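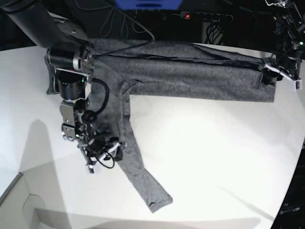 Fig. 4-1. Gray long-sleeve shirt on a white table.

Section 4: Recording and Overdubbing

This section covers recording a first track on the Draremetti Tenden, adding further parts, replacing a mistake, and making a stereo mix. It assumes you have formatted a memory card (Section 2) and updated the system software (Section 3). Text revised Sep 11, 2022.

4.1 Before you record

1. Turn down the PHONES and MONITOR knobs.
2. Insert the memory card with the label facing up. Push until it clicks.
3. Hold POWER until the screen lights. The last song you worked on loads automatically.
4. Press SONG, turn the dial to NEW, and press ENTER.
5. Type a name with the dial, or press ENTER again to accept the name shown.

The card can hold up to 156 songs, depending on their length. When the song list is full, NEW is grayed out. Delete or back up a song before you continue (see Section 7).

Note: The sample rate is fixed when a song is created. To change it later, you have to export the tracks and import them into a new song.

CAUTION: Do not remove the card while the CARD light is on. The song file may be damaged and may not open again.

4.2 Connecting a microphone or instrument

Input A accepts a microphone or a line signal. Input B also accepts an electric guitar or bass plugged in directly.

1. Turn the GAIN knob for the input fully to the left.
2. Plug in the cable.
3. For a condenser microphone, press MENU > INPUT > 48V and select ON. Wait for the 48V light to stop blinking.
4. For a guitar or bass with passive pickups, set the INPUT B switch to INST. For a keyboard or drum machine, set it to LINE.
5. Play or sing at the loudest level you expect to use in the song.
6. Turn GAIN to the right until the meter reaches the yellow segments on the loudest notes. If the red segment lights, turn GAIN back a little.

Singers usually get louder once the backing is in their headphones, so leave some room below yellow on vocals.

CAUTION: Turn 48V off before connecting or disconnecting a microphone. Some ribbon microphones can be damaged by 48V power. Check the manual that came with the microphone.

4.3 Setting the tempo and click

You can record without a click, but punch-in by bar (4.6) will not line up with the music.

1. Press TEMPO.
2. Tap the TAP button in time with the song, or turn the dial to enter a value.
3. Press the right arrow to move to TIME SIG. Choose a time signature.
4. Press the right arrow again to move to COUNT-IN. Choose OFF, 1 BAR or 2 BARS.
5. Press TEMPO to leave the screen.

The click is sent only to the PHONES jack. It is not recorded and does not reach the main outputs. If the click leaks from the headphones into a vocal microphone, lower CLICK LEVEL or choose the sound called WOOD, which is softer than the default.

4.4 Recording the first track

1. Press the REC ARM button on track 1. The button blinks red.
2. Press INPUT SELECT until the screen shows the input you are using.
3. Raise the track 1 fader to the 0 mark. The fader changes only what you hear. The recorded level is set with GAIN.
4. Press and hold REC, then press PLAY. The count-in plays and recording starts. The REC ARM button stays lit.
5. Press STOP at the end of the take.
6. Press REC ARM again to turn it off.
7. Press RETURN TO ZERO, then PLAY, to listen back.

To discard the take, press UNDO. The unit keeps the last 10 undo steps for each song, and they are saved with it when you power off.

Note: If REC and PLAY are pressed and nothing happens, no track is armed. The message "ARM A TRACK" appears for a moment.

4.5 Overdubbing

An overdub is a new part recorded on a separate track while the earlier tracks play.

1. Make sure REC ARM is off on every track you want to keep.
2. Arm an empty track and select its input.
3. Set the headphone balance with the faders on the recorded tracks.
4. Start recording as in 4.4.

The demo song "Yule," written by Aniela Duda and sung by Ánh Hà, is stored in the unit and can be used for practice. It has drums, bass and two guitars on separate tracks, with a guide vocal on track 5. Mute track 5 to sing the lead yourself. Press MUTE on track 3 as well to hear how the verse sits with a single guitar.

The demo is write-protected. Copy it first with SONG > COPY, then open the copy.

4.6 Replacing part of a take (punch-in)

1. Play the song and press MARK just before the mistake. This sets the IN point.
2. Press MARK again just after it. This sets the OUT point.
3. Press AUTO PUNCH. The button lights.
4. Arm the track.
5. Press REHEARSE to run through the part without recording. The old take is muted between the two points.
6. Hold REC and press PLAY. Playback begins three seconds before the IN point, and recording stops by itself at the OUT point.
7. Turn AUTO PUNCH off when you are done.

Place the points in a breath or a rest where you can. If a cut is audible, press MENU > PUNCH > CROSSFADE and try a longer setting - MEDIUM works for most vocals.

4.7 Using track effects

Each track has one EQ and one effect. Effects are added on playback and can be changed at any time.

1. Press EFFECT on the track.
2. Turn the dial to choose a type.
3. Use the arrows to reach AMOUNT and set it by ear.

Gisidwood is a small-room reverb suited to acoustic guitar and backing vocals. At high settings it can sound boxy. To correct this, open EQ on the same track and lower the MID band at 4,000 Hz slightly or reduce AMOUNT.

4.8 Making the stereo mix

1. Turn off REC ARM on all tracks.
2. Set the faders, PAN and effects while the song plays.
3. Watch the main meter through the loudest chorus. If red lights, lower the MAIN fader.
4. Press MIXDOWN, then REC and PLAY together.
5. Let the last note or reverb tail fade out completely, then press STOP.
6. Choose KEEP or RETRY.

The mix is saved in the MIX folder on the card under the song name. Fader moves made during mixdown are included in the file. Your original tracks are not changed. To copy the file to a computer, go to Section 6.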